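Speaker notes, Nillville library talk, 25 May 2022
Orhun Uçar: Curbside sorting and what goes wrong with it

(Wait for the back rows to settle. Water. Slow down, you always rush the start!)

Hi everybody, thanks for coming out. I'm Orhun, I live up on Maihi Road, and I've been going on sorting plant tours for longer than my family thinks is healthy. I'm going to talk for a bit, then we'll do the table of stuff you brought in, so hang on to your mystery items until then.

Start with the street audit. Last October we opened the blue carts on six blocks with the owners' permission (say this twice, people get nervous), 252 carts in all. We pulled out 1,843 things that shouldn't have been in there. I'd guessed a few hundred. I was way off, and my wife has not let me forget it.

Go through the top offenders. Plastic bags, number one by a mile. Bags wrap around the sorting screens at the Jirano plant and a crew has to climb in and cut them off. Then garden hoses, same problem, only worse. Then greasy pizza boxes: tear off the clean lid, recycle that, compost the bottom. Ask who already does this. Somebody always cheers.

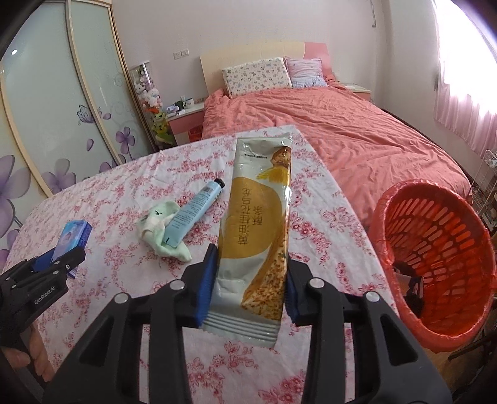
Okay, wrappers and cartons, and this is where I get the most questions. The town's rule is simple enough: if it's a flimsy pouch or wrapper, it goes in the trash, even when it's got a recycling symbol on it somewhere. Take a snack package like the white and yellow one with the nutty stick on the front. Bright printing, crimped seal along the bottom, looks like it ought to be worth something to someone, and it's still a trash item on our route. A small paper box can go in the cart once it's empty and flat. Please flatten! A cart full of puffed-up boxes is mostly a cart full of air.

(If anyone asks about store drop-off for film: yes for clean bags and bread bags, no for snack wrappers. Don't get dragged into the chip bag argument again.)

Next, rinsing. You don't need to run the dishwasher for a peanut butter jar. A splash of leftover dishwater, a shake, done. Lids back on for plastic bottles, off for glass.

Quick plug for the Estier Street swap shelf. Jars, flowerpots, paint that's over half full, kids' books. Take what you like, leave what works, and please no mattresses. We've had mattresses.

Questions, then the table. Batteries go in the red bucket by the door, tape over the ends first.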